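The 53 to Lirkcombe was late again, and Geum-ok Gil didn't mind one bit! She had a window seat, a bag of hot chestnuts and the whole December sea to look at. Five stops to go. Her aunt Wamia had promised there'd be dancing at the harbour, proper dancing, with the band from Zistatmont and lanterns all along the wall.

"First time?" asked the driver.

"First time since I was small," she said, and offered him a chestnut.
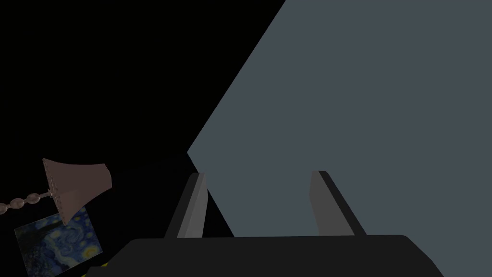 Then the bus came over the hill and she heard it, a fiddle, faint and gloriously out of tune. She was on her feet before the brakes had finished squealing.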